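Automation and the Duty to Consult

When the Prundusby plant introduced robot grippers at its small-parts benches last March, management described the change as technical. For the 27 people who worked those benches, it was a change in the terms of their employment. They learned of it two days before the first shift under the new arrangement.

This association does not oppose automation. Repetitive handling of small parts injures wrists and shoulders, and members have asked for relief from it for many years. The question is who decides what the remaining work will be.

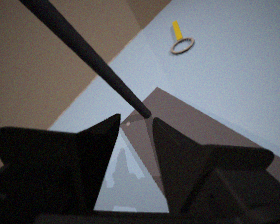 At Prundusby the remaining work is largely supervision. Agnese Eglītis spent 17 years on the line and now watches a screen, stepping in when a grip fails. Her wage is unchanged, but her job grade is not, and the new grade carries no path to promotion. She was offered a single afternoon of training.

Bustamante took a different course. Its management published the plan in advance, allowed operators to test the software in simulation, and let them set the rules for stopping a cell. Leandro Cordero, who speaks for the operators there, reports that several of their objections changed the final layout.

We ask that every employer in the district adopt the same practice, in writing, before any further equipment is ordered.

Waqas Warraich
Sat 24 December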